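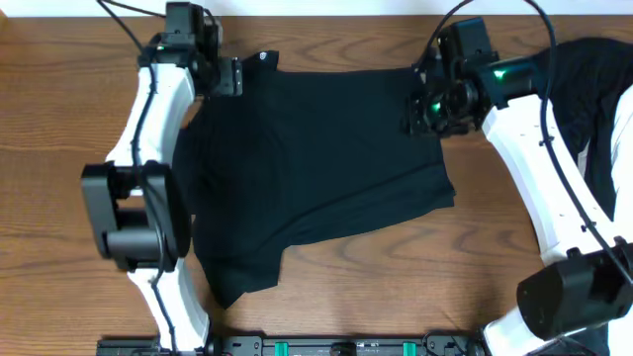 Wostard Clothing Reuse Program
Progress Report to the Unbridge Fund
Submitted September 15, 2019

1. Purpose of this report

This report covers the first half of the grant period for the clothing reuse program operated by Wostard at its Dultgate site. It describes the work completed under the sorting and folding portion of the award, the condition of the program at the midpoint, and the changes requested for the second half. A separate financial statement has been sent to the Fund under the usual cover sheet.

2. Background

The program receives donated everyday clothing, checks it, folds it to a common size and packs it for distribution through the Owen Street clothing room and two partner schools. Before the award, garments were folded by whatever method the person at the table preferred. Stacks were uneven, bins closed badly, and shirts often had to be refolded at the clothing room before they could be put on the shelves. The Fund's support was requested to settle on one method for each common garment, to equip the folding room properly, and to bring the time between receipt and delivery down to a level the schools could plan around.

3. Work completed

3.1 Folding room

The folding room at Dultgate was rearranged in the first weeks of the grant. The wooden tables were kept. They are the right height for standing work, and a dark garment shows up well enough against the brown surface that creases can be found and smoothed before the first fold is made. Shelving for finished stacks was moved to the wall nearest the loading door. Incoming bags are now held in the adjoining storeroom and brought in one at a time.

Lighting was improved over the far end of the room, where black and navy garments had been difficult to inspect in the afternoon. Small marks and pulled threads on dark cotton are now being caught at the first check more often than they were in the spring.

3.2 Folding method

A written method has been adopted for short-sleeved T-shirts, which make up the largest share of what the program receives. The shirt is spread on the table with the collar at the far side and the hem toward the near edge. It is held at both shoulders and drawn out until the body lies flat. Sleeves are opened away from the body, and any bunching at the hem is pulled straight. The sides are then brought in, the hem is folded up to the collar, and the finished piece is placed on the stack with the collar facing out.

The step that has required the most attention is the first one. A shirt taken straight from a bag tends to keep a diagonal crease across the front, and a sleeve or lower corner will often stay rumpled underneath while the rest looks flat. Folding over it produces a thick corner and a stack that leans. The written method now calls for the lower half of the shirt to be checked before any fold is made.

Methods for long-sleeved shirts and children's trousers are in draft. Knitwear has been set aside until the T-shirt method has been in use for a full season.

3.3 Sorting by condition

Garments are placed in one of three groups: ready for distribution, in need of minor repair, and suitable only for textile recycling. Logos and printed labels are acceptable for the clothing room. The partner schools have asked for plain garments or those with small markings only, and these are now packed separately. A plain black T-shirt in good condition is the item the schools request most often, as it can be worn under a uniform sweater or for gym.

4. Results to date

The program delivered 500 folded garments to the partner schools during the reporting period, which meets the target in the grant agreement. A further 120 garments were returned to the repair group after inspection and will be released as they are mended.

The clothing room has reported that stacks from Dultgate can now go onto the shelves without being refolded. Bins close flat and can be stored two high. Labels on the ends of the bins are being read correctly in most cases, although the size codes for children's shirts have caused some confusion and will be reprinted in larger type.

5. Difficulties

Deliveries of donated clothing were uneven. Several large loads arrived close together in early summer and filled the storeroom, after which the folding room had little to work on. Wostard has since asked regular donors to call ahead, with partial success.

Hangers ordered for the clothing room arrived 18 days late and in the wrong width. They have been exchanged at no cost to the grant. The portable steamer purchased for heavily creased items has been slow to heat and is used less than planned. Staff have found that smoothing by hand is sufficient for most cotton shirts.

6. Requested changes

Wostard asks the Fund to approve the following changes to the second half of the plan:

Transfer of the unspent steamer supplies line to the purchase of 2 additional folding tables, matching the height of those already in use.

Extension of the deadline for the written method on long-sleeved shirts to the end of December.

Removal of knitwear from the current grant period.

None of these changes affects the total amount of the award.

7. Next steps

The draft method for children's trousers will be tried at Dultgate before it is sent to the clothing room for comment. Reprinted size labels will be in use before the next school delivery. The final report will include delivery totals for each partner school and the completed folding instructions as an attachment.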